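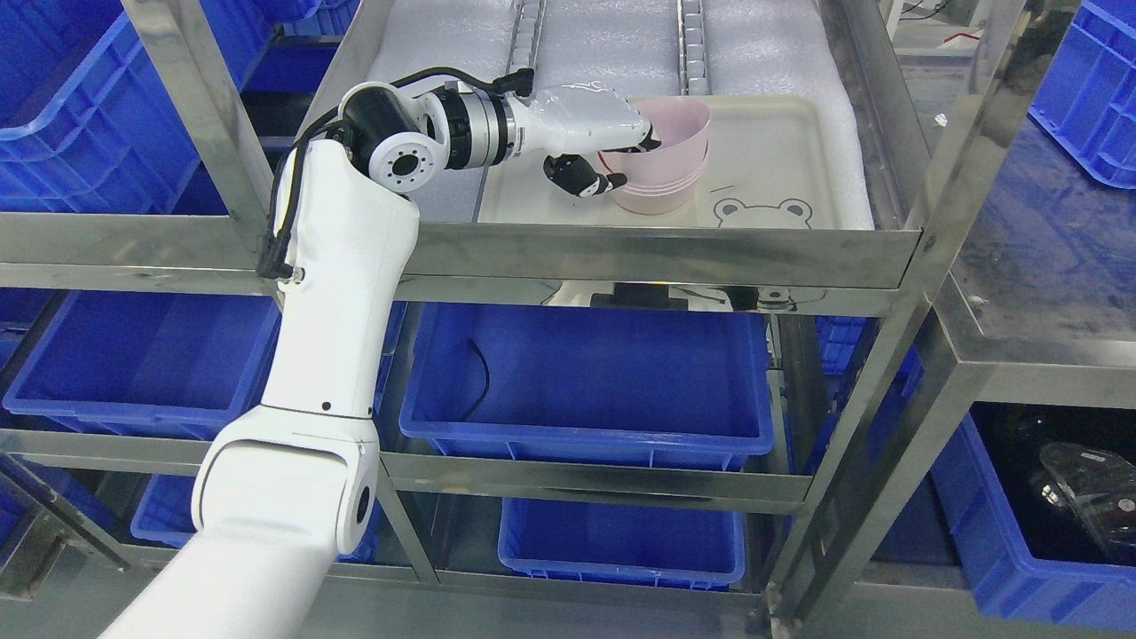
Pink bowls, nested on a white tray on the top shelf.

Home Recipes Kitchen Tips Freezer About Contact

Small kitchen tips for people who cook too much in one evening

October, by Indonard

My blog has a bad influence on my freezer. When I try a new soup for it, I make it two times, sometimes three, and then we have soup until the end of the month. Here I have written down what I do with all this food. Most of it I learned by making the mistake first.

Cool it in a wide dish. A deep pot stays warm in the middle for a very long time. I pour the soup into my widest oven dish, so it is not deeper than two fingers, and stir it now and then. When it stops steaming I put it in the fridge, and later in the freezer.

Write the label before you fill the box. Tape does not stick well to a cold or greasy lid. I write the name of the dish, the month, and what is still missing, for example "add cream". Without this last word I have eaten some very thin mushroom soup.

Freeze flat. Bags lie on a baking sheet until they are hard, then they can stand up like books. In my old apartment in Jorkeck the freezer had only one drawer, and I could keep 9 bags in it this way.

Leave space at the top. Liquid grows when it freezes. I leave the width of my thumb in a box and a little more in a glass jar, and I use only jars with straight sides.

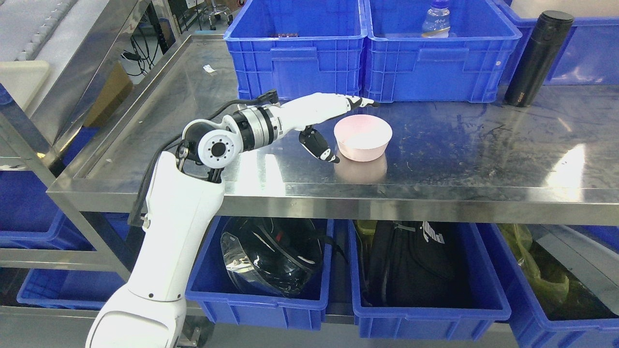
One reader wrote to me that she freezes tomato paste by the spoon on baking paper, and that she has not thrown away half a can since then. I have tried it and I agree. It works also for pesto and for chopped ginger.

Potatoes are more difficult. In a stew they become grainy after the freezer, so I take them out before, or I cook fresh ones on the day when we eat it. Mashed potatoes with enough butter are fine. Pasta I never freeze in the soup. It drinks all the broth.
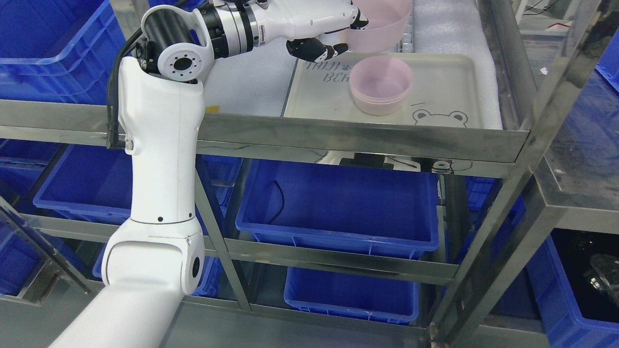 Rice is different, and I freeze it often. Let it cool fast, pack it in small portions, and heat it with a spoon of water under a lid until it is hot all the way through.

Next time I will write about bread, if my oven is repaired.

Previous Next Back to top

Comments (3)

sirurska_cooks: The label with "add cream" is so good. I have a bag in my freezer that only says "brown".

Anonymous: Does the flat method work with chili? Mine always leaks at the corner.

Indonard: Yes, but use 2 bags, one inside the other, and press the air out.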